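Resov Equipment Help Desk
Ticket 3480: Quote for additional hand-held grippers, budget sign-off
Status: Waiting on customer
Opened: Nov 4, 2022
Site: Crabtree

Customer wrote:

Hello, and thank you for being so patient with us on the last order! I am trying to finish the equipment plan for the Crabtree site and I have hit a snag with the quote, so I thought I'd better write it all out in one place.

We asked for 8 hand-held grippers. The quote that came back has the 8 grippers on it, but it also has 8 full sets of spare finger pads and 8 carrying cases, and the total is $3,480 over what I was given to spend. I've read it through several times with my coffee and I still can't tell whether the pads and cases are part of a bundle or whether somebody ticked a box for us. Could you check? I'd also love to know if the Simeo stands can be taken off and bought later, as a separate line.

Support wrote:

Good morning! I'm so glad you wrote before signing anything. I pulled up the quote and the pads and cases are not bundled — they were carried over from your October order, which was saved as a template. That is our doing and I'm sorry for the scare. I can strip them out today.

Before I do, let me ask you a few things, because I would hate to take off something you'll be ordering again in a month. What kind of furniture are people working on at Crabtree? And are they mostly doing large pulls and pushes, or small parts? Finger pads wear very differently depending on the answer, and I'd want that in your plan before we settle on a number of spares.

Customer wrote:

Happy to tell you, and probably more than you wanted. It's bedroom furniture for the most part, drawers especially. We open them and close them and open them again, and the knobs are small, so the fingers have to come in on either side. 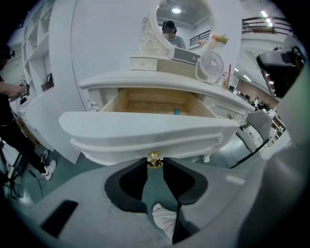
I had penciled in one spare set of pads for every gripper, and my worry is that I was only guessing. The first set we bought through Sterbridge lasted 51 sessions before anybody complained about slipping, but that was on big flat handles, and I don't think it's fair to plan a whole year on it. On the other hand, I don't want people standing idle while a box of pads is in the mail. We went through that last winter and it was no fun at all.

The cases I can do without. Everything stays in the building.

Support wrote:

That helps a great deal, thank you. Small round knobs put most of the pressure on a narrow strip of the pad, so I wouldn't lean on the Sterbridge figure either. My suggestion would be 4 spare sets to start with, shared among all the grippers, and a simple sheet where people jot down the date whenever they change a pad. Once you have a couple of months on that sheet you'll have a real number for next year's budget — and it will be your own, which is always easier to defend.

I've done the following on your quote:

Removed: carrying cases, all
Changed: spare finger pads, from 8 sets to 4
Moved: Simeo stands, to a separate quote you can sign whenever you like
Unchanged: 8 hand-held grippers

Please look over the new total and reply here if it fits. The October template has been deleted from your account too, so it can't sneak back in.

Customer wrote:

Oh, that is a relief. The sheet is a lovely idea and I'm going to tape one up this afternoon. I need one more signature on my end for the revised total, so please keep the ticket open until I have it.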